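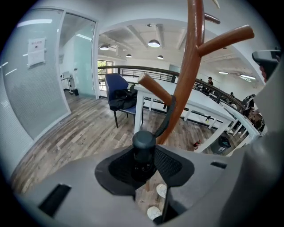
除湿機の商品名を800行並べただけのものをデータセットと呼ぶのは看板倒れではないか、重複を消したら半分も残らないだろう、という意見が届いている。半分という見積もりには根拠が添えられていなかったが、疑い自体はもっともだと思う。この文書も、そのつもりで読んでもらいたい。

Jidstead 家庭用除湿機 商品名コーパス
データカード

概要

Jidsteadは、家庭用除湿機の通販ページに出てくる商品名と見出し文を集めた小さなテキスト集である。収録は800行、うち229行に人手でラベルを付けた。言語は日本語と英語で、一行の中に両方が混ざるものも多い。
主な用途は、商品名から方式、タンク容量、適用床面積、型番らしき文字列を抜き出す処理の動作確認。モデルの優劣を決めるための規模はないし、そういう作りにもしていない。

含まれるもの

listings.tsv 全行。列は id、source、text、lang
labels.tsv ラベル付きの行のみ。列は id、span、type、note
nomen/ 表記ゆれをそろえるスクリプト一式
CHANGES 変更の記録

価格、画像、購入者レビュー、在庫情報は入っていない。価格を入れてほしいという要望は以前からあるが、収集した時点の価格に「特価」「通常価格の」といった文言がついていて、その通常価格で売られた形跡を確かめる方法がない。確かめられない数字を列にして配ると、いつのまにか事実として集計される。当面は入れない。

出どころ

source列の値はobiとellcombeの二種類。
obiは、Obiという小売店の一覧ページから取ったもの。商品名は短めで、型番が最後に来ることが多い。
ellcombeは、Ellcombeという比較サイトの見出しから取ったもの。こちらは質が落ちる。「おすすめ」「最新」「徹底比較」が何度も繰り返され、同じ製品が語順を変えて別の行になっている。比較サイトを名乗っているが、見出しを読むかぎり、何と何を比べたのかがわからない行が目立つ。
収集は10月に行い、その後の追加はしていない。季節家電なので、梅雨の前に取れば言い回しは違っていたはずだ。「部屋干し」が多く「梅雨対策」が少ないのを見て消費者の関心が移ったと読むのは無理がある。集めた月の影響をまず疑うこと。

前処理

行ったことは次のとおり。

文字コードをUTF-8に統一
HTMLの実体参照を元の文字に戻す
前後の空白を削除
完全に同一の行を、source が同じ場合に限り一行にまとめる

行っていないこと。

語順違いの重複の統合
全角と半角の統一(必要ならNomenをかける)
誤字の修正
宣伝文句の削除

冒頭の意見にあった重複の件は、この二つの一覧の差にそのまま出ている。語順違いを統合しないのは意図してのことで、どこまでを同じ製品とみなすかは用途で変わる。型番が一致しても、色違い、セット品、保証の延長付きが同じ型番で並んでいる例がある。こちらで統合してしまうと、利用者は元に戻せない。重複のない一覧がほしい場合は各自で処理し、その基準を書き残してほしい。

Nomenについて

Nomenは全角英数字、単位、方式名の表記をそろえるための短いスクリプトで、辞書引きと正規表現でできている。「コンプレッサ」「コンプレッサー式」「圧縮式」を一つの表記に寄せる、といった仕事をする。
過信しないこと。「ハイブリッド」は二つの方式を組み合わせた機種を指すのが普通だが、集めた行の中には、加湿もできるという意味で使っているらしいものや、単なる飾りにしか見えないものがある。Nomenは文脈を見ないので全部同じ扱いになる。この語についての出力は捨てたほうが安全だと考えている。
単位にも穴がある。「L」がタンクの容量なのか一日の除湿量なのか、商品名だけでは決まらない行が多い。Nomenは数字の大きさで推測したりはせず、未定のまま残す。推測する版も試したが、当たっているように見える分だけ始末が悪く、やめた。

ラベル

typeの値は method(方式)、tank(タンク容量)、rate(除湿量)、area(適用床面積)、model(型番)、unknown。
作業者は3名。全員が同じ229行を別々に見て、判断が割れた箇所は多数決にせず unknown とし、noteに割れた内容を書いた。unknownが多すぎるという苦情をもらうことがあるが、元の文がどちらとも取れる以上、正解を一つ用意するほうがおかしい。評価の際にunknownを除いて正解率を出すのは自由だが、その場合は除いたことを必ず併記してほしい。除けば数字はよくなるに決まっている。
areaは特に注意がいる。「木造」「鉄筋」で面積が変わるはずなのに、片方だけ書いて大きいほうの数字を載せたと思われる行がある。spanは書かれている文字列を抜いただけで、その部屋が実際に除湿できることを保証しない。

ラベルの例

id 20
text コンプレッサー式 除湿機 部屋干し 衣類乾燥 大容量 タンク 静音 おすすめ
method コンプレッサー式
note 「大容量」は数値を伴わないため tank としない

「静音」も同じ理由でラベルの対象外にした。音の大きさを示す数字が商品名に添えられていても、測定した距離や運転モードが書かれていないので、比べようがない。

向いている用途

抽出スクリプトの回帰テスト
表記ゆれの辞書を作るときの下見
宣伝文句だらけの入力で処理が落ちないかの確認

向いていない用途

機種の推薦や順位づけ
除湿能力、電気代、騒音の比較
市場動向の分析
商品名を自動で生成する仕組みの学習

最後のものについては、はっきり反対しておく。似たような文がすでに余っているところへ、さらに似た文を足す手伝いはしたくない。ライセンスで禁じてはいないが、そういう用途の質問には返事をしない。

既知の問題

ellcombe の一部の行は途中で切れている。元のページの時点で切れていたもので、続きは手に入らない。
lang列は自動判定で、混在する行の値はあてにならない。型番と英語の方式名だけの行がenになり、同じ製品の別の行がjaになっていたりする。
除湿機以外の商品が紛れている。除湿剤、交換用フィルター、衣類乾燥機の専用台は見つけたら id を残して text の先頭に [対象外] を付けているが、全部は拾えていないと見てよい。
空気清浄機との一体型を除湿機に含めるかは決着していない。現状では入れてある。含めない立場の人は自分で外すこと。
型番らしき文字列の中に、店が独自に振った管理番号が混じっている疑いがある。modelの値をメーカーの型番と突き合わせる作業は済んでいない。

使い方

python nomen/run.py listings.tsv > out.tsv

引数はこれだけ。出力は元の列の右に norm 列が加わる。元のtextは書き換えない。norm列だけを残して元の列を消した状態で再配布されると、不具合の報告が来ても原因を追えないので、両方を残してほしい。

報告のしかた

誤りの報告には id と、どう直すべきかの根拠を付けること。「メーカーの公式ページにそう書いてあった」だけでは足りない。公式ページの表記も途中で変わるので、見た箇所の文言を書き写してもらえると助かる。
精度が上がったという報告も受け付けるが、どの行を使い、どの行を外したかが書かれていないものは記録に載せない。

変更

最新の版では、対象外の印を付けた行を追加し、areaのnoteを書き直した。行の削除はしていないので、以前の版のidはそのまま使える。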